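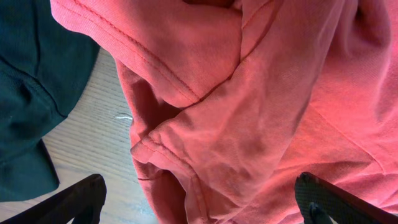
Wrist view, fingers open, pink cotton top with the hem between them.

15 October 2026, Miltbridge bench

Compared the Rudach finger pads with the Jafri ones on the clothes set. Same arms, same controller, only the pads changed. Opening speed I left at the value from the Flullwood notes.

Rudach: 20 tries, 5 slips, mostly on thick hems where the cloth is doubled. Jafri slipped less but it likes to take 2 layers together, so the fold starts wrong. I prefer a slip -- it is easier to detect.
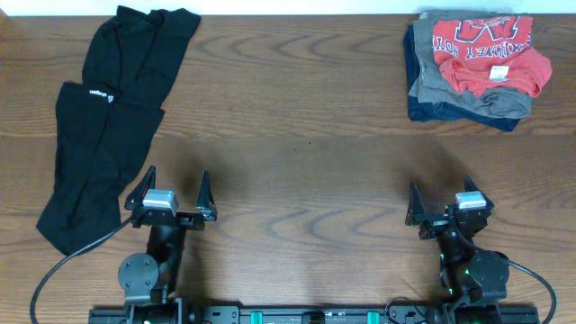 Black clothes are still the worst for the overhead camera. I raised the exposure and the edge became more clear, but then the red went too bright. Delay from camera to controller is some 200 ms, too slow for correcting during the closing.

To do: repeat with Jafri at lower force, check the left cable for rubbing, ask if softer pads exist in grey colour.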